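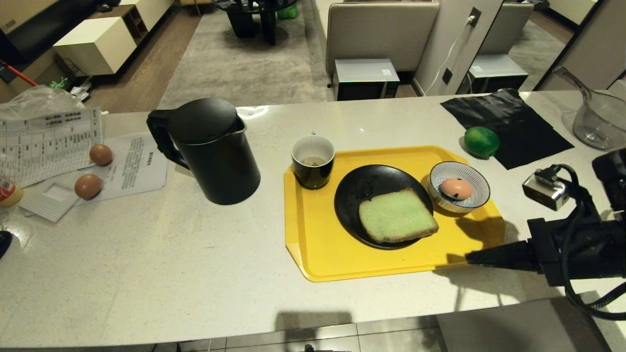

Lasitz Breakfast Counter, version 2

Lasitz is a collection of records about small breakfasts set out on a kitchen counter. It covers the food, the dishes it is served on and the other items that share the counter with it. The records were made for work on object naming and table setting. Version 2 replaces the first release, which should no longer be used.

Maintainer: Edgardo Malabanan
Last updated: 14 November 2025
Language of labels: English

Contents

breakfasts.csv – one row per breakfast, 215 rows
items.csv – one row per labeled item, 1936 rows
relations.csv – one row per position statement, 1089 rows
names.txt – the list of allowed item names, with accepted synonyms
CHANGES.txt – differences from the first release

The three tables share the column breakfast_id. Item rows also have an item_id, which is what relations.csv points to. All files are UTF-8 with a header row and comma separators. Empty fields mean the value was not recorded.

The setting

The counter is white with a speckled surface. A yellow plastic tray with rounded corners marks the serving area, and anything standing on the tray is labeled as part of the breakfast. Things on the bare counter are labeled as surroundings, even when they are food. A peeled egg in a bowl on the tray is breakfast. An egg in its shell beside the kettle is surroundings.

The basic serving is a slice of bread on a round black plate, a peeled egg in a small white bowl with thin blue stripes, and a cup that is black outside and white inside. Some of the bread is pale green in the crumb. It is still labeled bread, with the crumb color in its own field. Please do not relabel it as cake. This was the most common mistake in the first release and it took a while to clean up.
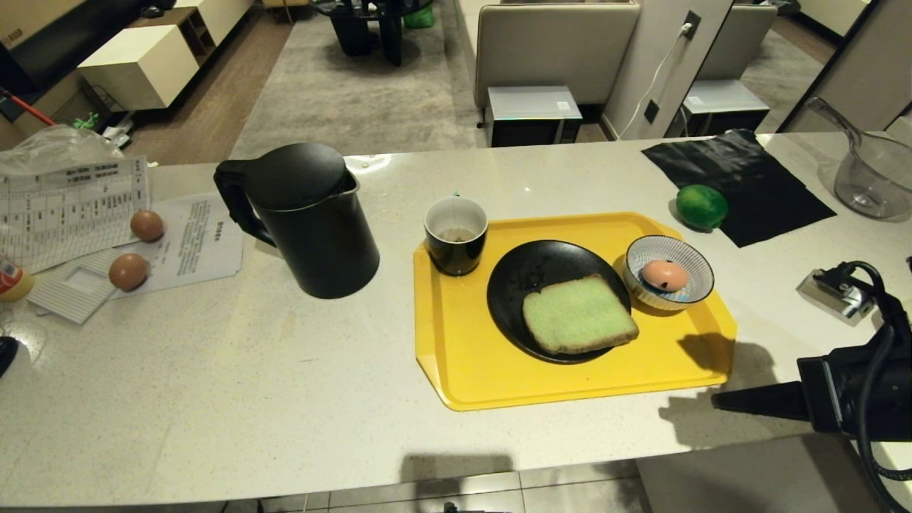
Surroundings are labeled with the same care as the tray. The black electric kettle, the lime, the clear pitcher, printed papers and plastic bags all have entries in names.txt. Papers are recorded as papers only. The text on them was not transcribed and there are no plans to do so.

Item fields

name – taken from names.txt
zone – tray or counter
color_main and color_second – for a cup, outside first, then inside
material – filled in only when it is plain to see, otherwise left empty
holds – the item_id of whatever is in or on this item
state – peeled, in shell, sliced, whole, crumpled, flat
partial – yes if only part of the item is in view

Cup contents are a special case. Annotators were told to write the color and stop there. A pale brown liquid is entered as "liquid, pale brown" and is never guessed to be tea or coffee. If there was doubt between a small amount of liquid and a stain, the holds field was left empty.

Position statements

Relations use left of, right of, behind, in front of, on, in and under. Left and right are given from the side of the counter where a person would stand to set the tray, facing the room. "Behind" means farther from that person. For items on the tray, the tray itself is also used as a reference, so a cup may be listed as on the tray and left of the plate.
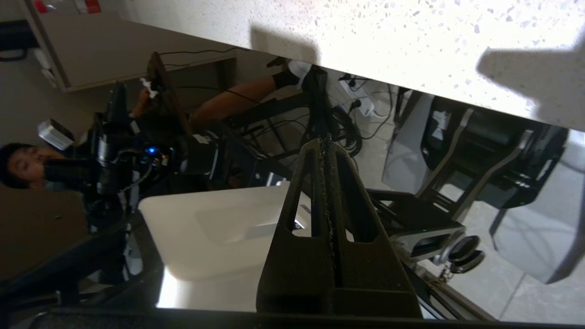

White speckled surface at upper right; white rectangular plastic container left of center.

Tilted views have no rows in relations.csv. Left and right stop being useful once the counter is tilted. The items in them are still named and colored in items.csv where they could be told apart, and "container" is used when nothing more exact could be settled.

Known problems

Bowl and cup were swapped in part of the Bornberg batch. These rows were corrected by hand and a few may have been missed.

Clear items are under-labeled. The pitcher and plastic bags are easy to overlook against the pale counter.

"Bottle" and "jar" were used loosely for anything with a colored label standing at the edge of the counter. Treat the two names as one unless you have checked the row.

Dark flat sheets are named "sheet, black" with no material. Annotators could not agree on plastic or fabric, so the field stays empty.

Sources and labeling

Labels were entered in two passes. The first pass was done in Bornberg and the second in Drerkunport, by people who had not seen the first set. Where the passes disagreed, Edgardo Malabanan made the final choice and put a note in the comment column. The list of names started from the Ķēniņš kitchen word list – shortened, with the baking and cleaning sections taken out.

Use

Free for teaching and research. Keep this file with any copy you pass on, and state the version number in published work. Corrections are welcome if they give the breakfast_id, the item_id and the value you think is right.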